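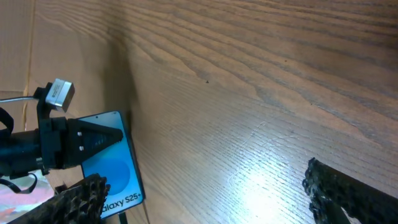
# Six months with the Pruitt table

I bought this table from Sosmont in September, the medium brown finish with the big wavy dark grain, and I'm still kind of in love with it (my sister says it looks like a zebra in a cardigan, whatever). It cost me $700 plus $30 for delivery, and the top is huge! I can have packages, chargers and a Samsung phone box all over one end and still eat dinner at the other.

Now the grumbles. The varnish is SHINY. Any bright light and you get a big white glare spot right where you want to read. It also shows fine scratches, those pale hairline ones you only notice when the light hits them. I tried a little Cusska polish on mine and they looked softer for a day or two, then came right back. Use placemats, and don't drag boxes across it like I do.

Putting it together took me 30 minutes with the wrench they give you. No wobble so far, even with my uneven floor.

Would I buy it again? Yep, but I'd ask for the matte finish. Four stars.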